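A Night in the Cidemov Salt Mine, Slippers Provided
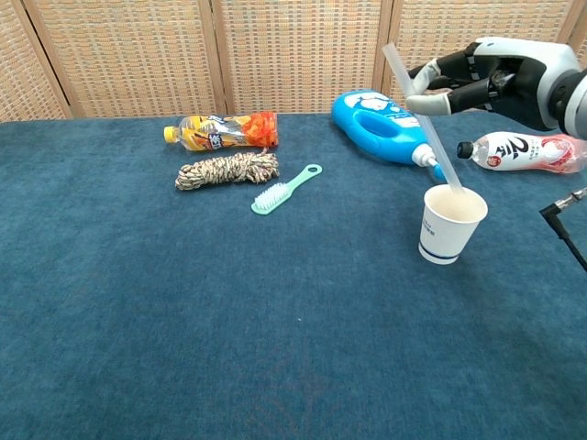 A drink bottle with a yellow cap, lying down in front of a woven screen.

The last lift down to Cidemov leaves at 6 pm, and the operator is very clear that it is the last lift. After that you belong to the mine until breakfast.

I went in June for the open evening run by Skatus, the tour outfit that has turned the old salt workings into a hotel of 17 beds, a bar and a chapel you can hire for weddings. The descent is 100 metres and takes long enough for small talk to run out. Our guide, Radu Tudose, filled the gap with a history of the ventilation shaft, which he plainly considers the real attraction. By the second gallery I'd come around to his view.

It's 15 degrees down there all year. The brochure calls this "refreshing". Bring a jumper, and a second jumper for when you lend the first to your husband.

Dinner was dumplings in the former pump room, cooked by Eduard Kováčik, who salts nothing and says the air does it for him. I'd have liked a second opinion from the air. The house beer, a dark one called Michalík, was excellent and went down at a rate the plumbing hadn't been designed for. The toilets are 40 steps from the nearest bed, uphill.

I slept well, in total darkness and a silence broken only by a gentleman from Winnipeg two alcoves over. Wake-up is an old shift bell. There is no snooze.

Rooms are booked through the Fasell desk beside the bus station, which also rents bicycles and closes for lunch whenever lunch occurs. Ask for an alcove on the east side, away from the bell.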